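FOR IMMEDIATE RELEASE
9 November 2018

Tastow swap shelf wants your crinkly old carry bags

Hi all, Rekha Bisht here from the Tastow swap shelf, and I'm chuffed to say our bag table is back for another summer! If you've got a kitchen drawer that won't shut properly for all the plastic bags jammed in it (mine's a shocker), we'd love to take some off your hands.

We started in March with one table in the Ziloteo hall and a tea towel to wipe things down. Since then neighbours have dropped off 342 bags, and 309 of them have gone out the door again with somebody's swaps inside. The other 33 had holes or had gone brittle, so those went in the soft plastics bin.

My favourites are the big see-through white ones with bold black capitals across them. You can tell there's something in the bottom without undoing the top, and they squash down to nothing in a pocket afterwards.

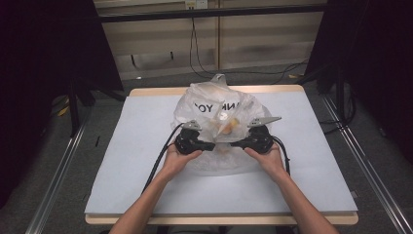 What to bring

Any plastic carry bag, crumpled is fine, as long as it's clean and hasn't split. Please turn it out first and check the corners! We've had receipts, mandarins and one very sad sock. Paper bags are welcome too if the handles are still on. No bin liners, thanks.

Horațiu Coman has offered to show people how he folds his into little triangles. I've had three goes and mine still look like samosas, but he's very patient about it and reckons anyone can get the hang of it.

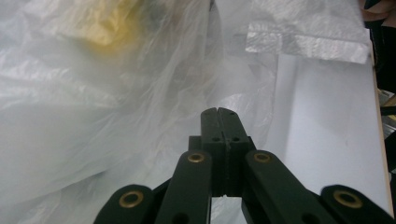 At the bag table. Photo: Boonmee Ratanaporn

Where to find us

We're at the Ziloteo hall, in the side room past the kitchen, from 10 am until the tea urn's empty. It's free, there's no need to book, and there's room for 60 people if everyone's friendly about elbows. Bring the kids, bring your nan.

Media contact: Rekha Bisht, Tastow swap shelf. Leave a message at the hall office and I'll ring you back in the arvo.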